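Seasonal and Permanent Staff, Plorkico Grocery, Jaltby

Posted 16/07/2026
Location: Jaltby, Main Street store and the storage building behind it
Positions open: 5
Contact: Rebecca Pellegrini, store manager

Plorkico is a neighborhood grocery that sells most of its dry goods by weight. Customers bring their own jars and bags, fill them from the bins, and pay for what is inside. We also carry fresh produce, bread, eggs, cheese, and a small range of household supplies. The store is open every day except public holidays.

We are hiring for five positions. Two are permanent and three run through the end of February, with the possibility of being extended. Please read the whole posting before you apply, as the hours and duties are different for each job.

The positions

Produce clerk, permanent, full time. You will receive the morning deliveries, check them against the order sheet, trim and sort, and keep the produce tables stocked until early afternoon. The day starts at 5 a.m. You will be working with Adelmo Grasso, who has run the produce section since the store opened and does the ordering. The job involves lifting crates and standing for most of the shift. Part of the walk-in cooler work is done in a coat and gloves, which we supply.

Bulk section clerk, permanent, part time. You will refill the bins, rotate stock, clean scoops and dispensers, and keep the labels current. Allergen labels have to be right every time, so this job suits someone who reads carefully and does not mind checking the same thing twice. Shifts are late morning to closing, with every other weekend off.

Cashier, through February, two openings. You will weigh empty containers, ring up purchases, answer the phone, and take special orders. Both openings are part time. One is mostly mornings and one is mostly evenings. Tell us which you want, or say that either would work.

Delivery and stock assistant, through February. You will pack phone orders, load the van, and deliver in Jaltby and the nearby villages. A valid driver's license is required. When there are no deliveries you will work in the storage building, breaking down pallets and bringing stock across to the store.

How the store works

Most customers arrive with something to put their groceries in. Those who don't can take a paper bag for dry goods or borrow one of our canvas totes against a deposit. The deposit goes back to the customer when the tote is returned, whatever condition it comes back in.
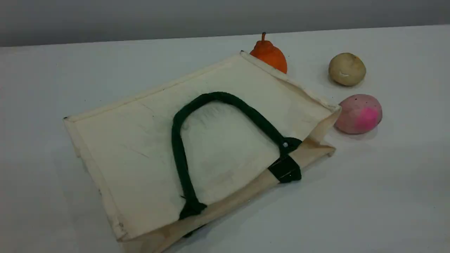

The register can subtract the weight of any container, but it has to be weighed before it is filled. Getting this step right is a large part of a cashier's day. If a customer has already filled a jar without weighing it, we empty it into a clean bowl, weigh the jar, and fill it again. We do not guess at weights. New cashiers spend their first shifts at the weighing station before moving to the register.

Special orders are written in the order book by the phone as well as entered in the computer. The book has been useful during power outages, and we are keeping it. Please write clearly.

Produce that is past its best but still good goes on the reduced table after lunch. What is left at closing goes to staff first and then to compost. Staff may take home what they can use themselves. It may not be resold.

The bins in the bulk section are emptied completely and washed on a rotating schedule. New stock is never poured on top of old stock. Each bin has a card behind it with the delivery date, the supplier, and the initials of the person who filled it. If a card is missing, the bin is closed to customers until the information has been found.

Pay and hours

Pay for each position is set by the store's wage scale, which is posted in the break room and will be sent to anyone invited to interview. It is the same for everyone doing the same job, and increases go by time worked. Pay is every two weeks by direct deposit. Early morning hours and hours on public holidays are paid at a higher rate.

Permanent staff receive paid vacation and sick leave from the first day. Temporary staff earn both as they go, and any vacation not used by the end of February is paid out with the final check.

All staff receive a discount on groceries, including special orders. The discount covers your household. It does not apply to gift cards or to deposits.

The schedule is posted 2 weeks ahead. Swaps between staff are fine as long as both people sign the sheet and nobody goes over their weekly hours. Requests for time off go to Rebecca in writing.

What we are looking for

For all positions you need to be at least 18, legally able to work, and able to get to the store on time for the shift you are applying for. There is no bus to Jaltby before 6 a.m., so applicants for the produce job will need their own way of getting here. A bicycle can be kept in the storage building.

Grocery experience is helpful for the produce clerk. It is not needed for the other jobs. If you have worked in a kitchen, a bakery, a warehouse, or a school cafeteria, mention it. If you have done none of these, apply anyway and tell us what you have done.

You should be comfortable talking to customers. Many of them have been coming here for years and expect to be greeted. Some want help reaching bins or carrying groceries out to the car, and this is part of every job in the store.

A second language is useful. We have regular customers who speak Italian, German, and Tagalog, and we try to have someone on hand.

Some physical requirements apply. Flour and rice come in sacks, and the produce crates are heavy when full. We use carts and a pallet jack, and two people lift anything that one person should not. If you have a restriction, say so at the interview and we will go over which duties are affected. People with severe nut allergies should know that the bulk section handles nuts every day and that the air cannot be kept free of them.

Training

The first week is paid training. Precious Gatchalian trains cashiers and bulk section staff. Adelmo trains produce staff. The delivery assistant spends the first two days riding along before driving the route.

Everyone takes the food safety course during the first month. It is held in the break room, on work time, and the store pays for it. If you already hold a current certificate, bring a copy and you can skip the course.

You will be given two aprons. Wear closed shoes with a sole that grips, and tie back long hair. Keep phones, coats, and personal bags in the staff hall, where there is also a shelf for lunches and a sign-in sheet. The refrigerator in the break room is cleared at the end of each week, and anything without a name on it is thrown out.
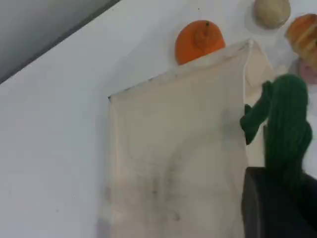
Breaks are taken in the break room or outside at the back. A shift of more than five hours includes a paid meal break. Please do not eat on the sales floor, including tasting from the bins. Staff who want to try a product should ask for a sample to be weighed out and entered as store use.

How to apply

Fill out the application form, which is available at the register, and leave it in the box next to the door of the office. You can also send a letter with the same information by mail to the store, marked for Rebecca Pellegrini. A resume is welcome but not required.

Your application should include:

Your name, phone number, and the best time to call
The position or positions you want
The hours you cannot work
The date you could start
Your last two jobs, if you have had any, and what you did there
The name of one person we may call who is not a relative

A paragraph on why you want the job is enough. Long letters will be read, but they do not improve your chances.

We will call everyone who applies, including those we do not invite to interview. Interviews are held at the store and take less than an hour. You will meet Rebecca and one person from the section you would be working in. Applicants for produce and bulk will be asked to do a short practical task, such as checking a delivery or correcting a set of labels. There is nothing to prepare.

If you applied last year and were not hired, you are welcome to apply again. Please fill out a new form, as we do not keep the old ones.

Applications stay open until the positions are filled. The produce position will be filled first, so those applications should come in as soon as possible. The temporary positions can start at different times, and we can work around school or another job to some extent.

Questions about the jobs can be asked in person or by phone. Concetta Parisi is in the office most afternoons and can tell you about pay, leave, and paperwork. Questions about the delivery route are best put to Sabine Wunderlich, who is usually in the storage building until midday. Please avoid calling during the first hour after opening, when everyone is on the floor.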